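The color proofing desk at Drerent sits in a windowless room on the second floor, where the walls are painted a neutral gray and the lights stay on all day. The senior prepress technician has worked there for 11 years. Most of the job, the technician says, is deciding whether two things that don't match are close enough.

"People bring in a phone and hold it next to the sheet," the technician says. "The phone emits light. The sheet reflects it. They were never going to agree, so the first question I ask is what the sheet was supposed to match in the first place."

Drerent prints short-run books and catalogs, mostly on uncoated stock. Uncoated paper absorbs ink, which lowers contrast and shifts dark colors toward gray. Files prepared for coated paper arrive every week and have to be converted. The usual symptom is a total ink value that the paper can't carry. Shadows fill in, and the sheets take longer to dry.

"I can fix the ink limit in a minute," the technician says. "What I can't fix is the expectation. If you've been looking at a saturated blue on a monitor for three months, the printed one will look dirty to you."

Brown is the color that causes the most arguments. It is built from three or four inks, and a small drift in any one of them changes its character. A little extra cyan makes it look green. A little extra magenta makes it look like brick. The shop's policy is to build browns with as much black as the design permits and to reduce the other three inks accordingly, a method known as gray component replacement.

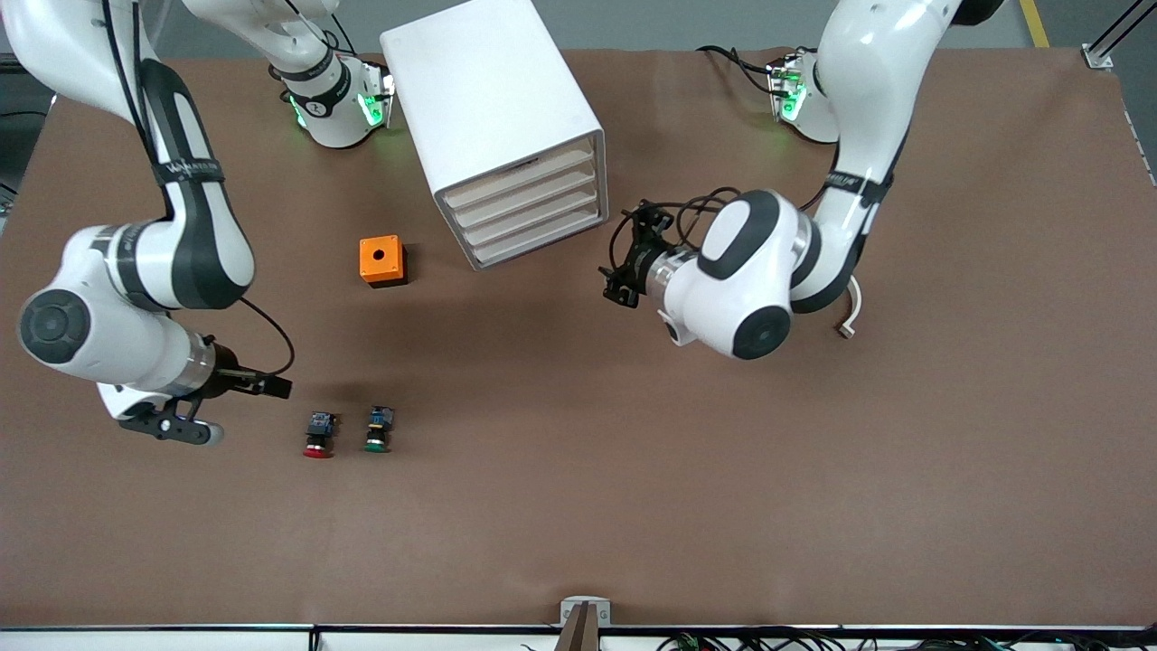
"Black is stable," the technician says. "If the black moves two percent, the brown gets darker or lighter, and hardly anyone complains. If the magenta moves two percent, I get a phone call."

The worst job of the past year was a furniture catalog for Szabó, with a print run of 1654 copies. The client had photographed its walnut pieces over several months under different lamps, and the same table appeared in three different colors across the book. The press held its densities through the whole run. The variation was in the files.

"We stopped after the first proof and sent it back," the technician says. "They reshot some of it and corrected the rest to a reference chip. That cost them a few weeks, but correcting it on press would have meant making one page worse to make the next one better."

Viewing conditions are the other recurring subject. Proofs are signed in a booth with standardized daylight tubes, and the technician logs the tube hours by hand. The present set stands at 1231. A strip of warm-up time is written on a card taped to the switch. Clients who approve a proof at a kitchen table on a Sunday are asked to come in and look again.

Asked what a designer should send along with a file, the technician gives a short list: the intended paper, the profile used for conversion, and one physical object that is the right color.

"A paint chip, a piece of cloth, last year's edition," the technician says. "I can measure any of those. I can't measure 'warmer.'"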